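Gallery: The Shared Table, Mezzanine Level

Published February 9, 2018

The mezzanine at Skakari was opened to all resident organisations in June, following a refit of the upper floor. Until then the level had been used mainly as a route between offices. It now provides a shared working area, and the long table beside the balustrade has become the part of the building most often requested by residents.

This gallery forms part of a series on the shared areas of the building. Earlier pages covered the entrance hall and the Tamihana reading room. The pictures below show the table in ordinary use, with the belongings, drinks and equipment of a working day in place. They may be of help to organisations considering a desk agreement, and to existing residents who have not yet made use of the upper floor.

The table may be used without booking for individual work. Groups of 4 or more are asked to reserve a section through the front office. Reservations may be made up to 14days ahead and are confirmed by email.

On the table

The tabletop is of light wood with a curved edge, and is large enough for several people to set out their work without crowding one another. Residents bring their own keyboards, chargers and stationery. Drinks are permitted at this table, and a bottle with a screw cap is preferred wherever equipment is in use. Cables should be gathered up at the end of each session so that the surface is clear for the next user.

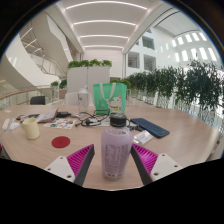
Along the balustrade

The table follows the line of the mezzanine and is bordered by a glass balustrade with a wooden handrail. Office chairs are provided, and may be moved along the table as required but should not be taken to other floors. The white cabinet and the planting were included in the refit at the request of residents, who had asked for more greenery on the upper level. The plants are maintained under contract by Gokeo, and residents are kindly asked not to water them.

Lighting is by long linear strips set across the ceiling. Power is brought to the table by extension, and personal adapters may be connected at any time. Items left overnight are removed to the front office and held there for 2 weeks.
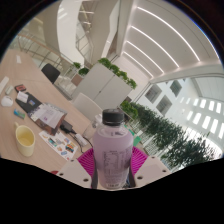 The long table on the mezzanine, with the white staircase beyond.

Using the space

The mezzanine is open to residents during normal building hours. Visitors are welcome when accompanied by their host, and must first sign in at the front office. Telephone calls of any length should be taken in one of the 3 call rooms on the floor below. Hot food is not permitted on the upper level; the kitchen in the Kurnex wing is available for this purpose throughout the day.

Requests for reserved sections, and any reports of damage to furniture or fittings, should be addressed to the front office. Further galleries in this series will be added to the residents' pages as they are completed.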